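Garholm House, Season Two Reunion Taping
Pre-Show Safety Walk, Stage 4, Buckley Lot
Walked by: Amerley Kyei, 23 December 2020
Copy to: Arsen Prokopenko, line producer

Key: OK / FIX / NO

1. Audience risers, bolts and handrails: OK
Capacity sign says 200. We are seating 19, all of them related to somebody in the cast, so the risers are not my worry. The relatives might be.

2. Fire exits clear and lit: FIX
Stage left is clear. Stage right has the hot tub from episode six parked in front of it. I was told it's "a callback." It can call back from six feet to the left.

3. Fire extinguishers, tags in date: OK
Unit 492 by the makeup door was last checked in September. Please stop hanging robes on it.

4. Reunion couch, legs and frame: FIX
The left rear leg wobbles. This is the end where Skyler sits, and Skyler stands up fast. Carpenter to brace it before the cast is seated. Also, whoever decided to put both ex-fiances on a three-seat couch should come and look at how wide a three-seat couch is.

5. Distance between chairs, per health plan: FIX
Tape marks are right. The chairs are not on the tape marks. I moved them back twice during the walk and they had crept in again by the time I reached item 9. The couch pair are cleared to share because they are living together again, at least as of their post this morning. Arsen, please confirm with them on the day. Confirm late in the day.

6. Drinkware: NO
Real glass on the prop list again. See the season one reunion, second hour. Plastic only, and that includes the host.

7. Cables taped and ramped: OK
Skilaver crew did this and it's lovely work. There is one loose run behind the host's chair, fixed while I stood there.

8. Heels on the entrance stairs: FIX
Grip strips are missing on the top two steps. Wardrobe says the shoes are "not negotiable." Then the strips aren't either.

9. Overhead rig, safety chains: OK
Every lamp has a chain. The giant heart has two, at my request.

10. Storming-off route: FIX
New item this year, and overdue. Cast members leave the set in a temper through the gap by camera two, which ends at a step nobody lit. Put a lamp there and move the snack cart.

11. Dressing room locks and keys: OK
Spare for room 3 is with security. The gate code stays 1623 until the taping, then it changes, since half the cast has read it out on a livestream before.

12. Fog machine (Taltudar rental): NO
No paperwork came with it. No paperwork, no fog. The big return can happen in clear air.

Second walk is one hour before doors. I'll need items 2, 4, 8 and 10 closed by then, and the glasses gone from the building.

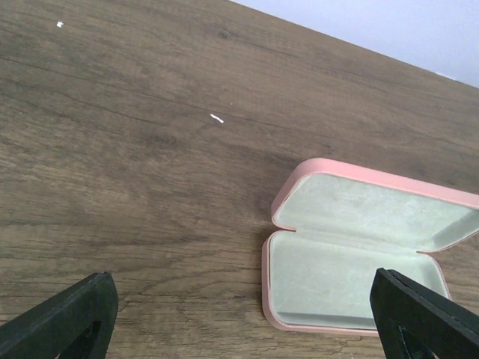 Arsen, if the surprise guest is who the fan pages say it is, I need one more security post at stage left and a chair that isn't next to Skyler's mother. Initial each fix on the paper copy and leave it at the stage door.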